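An open house at the Clorel pottery and enamel works, Plustov

I should say up front that I don't like open houses. You drive somewhere, you stand in a line, someone hands you a paper cup of cider and then you are walked past the things the company would like you to buy. I have been to a candle factory, a cheese plant and two furniture makers on this basis, and I came home from all of them with something I didn't need. So when my sister-in-law sent me the notice for Clorel's December open house in Plustov I put it in the drawer, and I would have left it there if I hadn't been in the market for a kitchen table.

Clorel, if you don't know them, sell tableware and the tables to put it on. The tableware is enamel and stoneware. The tables are pine. They've been in the old feed store on the edge of town for 14 years, and they used to be two businesses that shared a parking lot before one of them bought the other. People in Plustov still call the back half "Skutine's," after the carpenter's shop that was there first, and if you ask for directions to Clorel at the gas station you'll be asked which end you want.

Parking was in a field. There was a man in a vest waving people in, and he waved me into a rut. I mention it because the notice said "ample paved parking" and there were spaces for maybe one good-sized family gathering on the pavement, all taken by ten in the morning.

The front room

You start in the shop, naturally. It's a long, low room with a concrete floor and too many lamps. Enamel along one wall, stoneware along the other, and the seconds in crates in the middle, where everybody was. I got an elbow in the ribs over a crate of soup plates. The seconds are honest seconds, I'll give them that. I turned over a good many pieces and the flaws were where the stickers said they were: a pinhole in the glaze, a thin patch on a rim, a handle set a little off straight. At one of the furniture places I visited, the "seconds" were last year's color at last year's price, so I was watching for it.

The prices on the first-quality pieces made me put my glasses on. I won't list them, they'll have changed by the time you read this, but a full set for a family of 5 would cost you more than my first car did. A woman near me said it was an investment. A soup plate is a soup plate.

The tour

Tours left from a side door whenever enough people had gathered, and ours was led by Ustyna Hnatiuk, who runs the finishing side and has a voice that carries over machinery. She was good. She didn't have a script, or if she did she'd lost it, and when somebody asked her a question she didn't know the answer to she said so and kept walking.

The enamel shop was not running. I had hoped to see a kiln opened, and the notice had a drawing of one with flames coming out, but the kilns were off for the day and we looked at them cold. Ustyna explained the business of dipping, drying and firing, and passed around a test tile with the corner knocked off so you could see the steel under the coating. I'd have traded the whole cider table for ten minutes of watching someone do it. When I asked, she said insurance, and a man behind me laughed in the way of someone who works in insurance.

What we did get was the color board, and it was worth the walk. It's a panel of small tiles going back years, every color they've sold and a lot they haven't. The blues take up most of it. Ustyna said the pale ones are the hardest to keep steady from batch to batch, and when she held two tiles that were supposed to be the same blue next to each other I could tell them apart from where I stood. She said most customers can't. I think most customers aren't asked.

There was one number, 652, written on the backs of several of the tiles, and a boy on the tour wanted to know what it was. It was the recipe number for the powder blue. He wanted to know what happened to 651. She told him it was brown.

The tables

Then through a plastic curtain into what had been Skutine's, and this was what I'd come for.

I'm particular about tables. I've owned one bad one, with a top that cupped so much in its second winter that you could roll a pea to the middle from any seat, and I have no wish to own another. Pine is soft, pine moves, and pine gets sold on how it looks the day you buy it. I asked about moisture and was told they let the boards sit. I asked how long. "Until they're ready," said the young man at the saw, and I wrote that down with a question mark after it. Ustyna did better: she showed me the stack and the meter, and stuck the pins into a board of my choosing. The number meant something to her and nothing to me, but I liked that she let me choose the board.

The tops are made of long planks running the length of the table, joined edge to edge. You can see the seams if you look and feel them if you're fussy. I ran a fingernail over every one on the table by the door and caught it on two of them. When I pointed this out I was told it would be seen to. A customer shouldn't have to be the one running a fingernail over it, but fine.

The knots are the other thing. Clorel don't hide them. They have a name for the grade, "Nicholas," and the card says it is "chosen for character," which in my experience is what you call the boards you'd have had to throw out otherwise. That said, the ones I saw were tight. I pushed at a good number with my thumb and none of them shifted. I asked for a price on the same table in clear boards and got an answer that explained why they sell so many knotty ones.

Seeing them together

Upstairs there's a room where the two halves of the company meet, tables and tableware both. I think of this part of any tour as the sales pitch. The light is always better than it will be in your kitchen. My advice is to stand off to one side and think about your own kitchen, with its one window and the dishwasher going.

Even so, I went back to one combination twice. It was the plain pine top, a honey color going to pale tan, with a small powder blue mug on it. I had written off the blue downstairs as a nursery color. On the shelf it was one in a row of fifty, and under all those lamps it looked chalky. Against the wood it made sense. The finish is matte, so there's no glare off it, and the thin dark line around the mouth keeps it from going sugary. The dark knots in the top pick up that line as well, and I'd been ready to hold the knots against them. 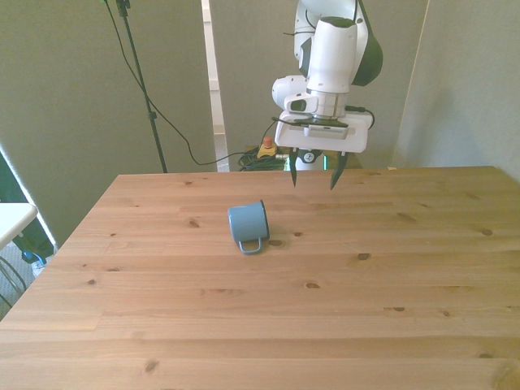 What I didn't like

The handle on the small mug is a loop in the shape of a rounded rectangle. It looks neat. I have a large hand and I got two fingers through it with some complaint from the knuckles. My wife would have no trouble. If you have big hands, try before you buy, and don't let them tell you it breaks in.

The cider was lukewarm and there was one restroom.

The "demonstration of care and repair" was a table with a leaflet on it. The leaflet says not to put the enamel in the microwave and not to leave standing water on the pine. I could have told them that.

And nobody would give me a straight answer on delivery. I asked three people. One said it was included, one said it depended on the stairs, and one went off to find out and I never saw her again.

What I came home with

No table. I have the measurements and a written quote, good through the end of the winter, and I intend to go back on an ordinary working day and look at that stack of boards when there isn't a crowd leaning on it. If the seams on the table by the door have been fixed I'll take it as a good sign.

I did buy one of the blue mugs, from the seconds crate. The sticker says thin patch, base, and there is a thin patch on the base. It's in the cupboard with the others and my wife has already claimed it.

The next open house is in spring. They told me the kilns will be lit for that one. Park on the road.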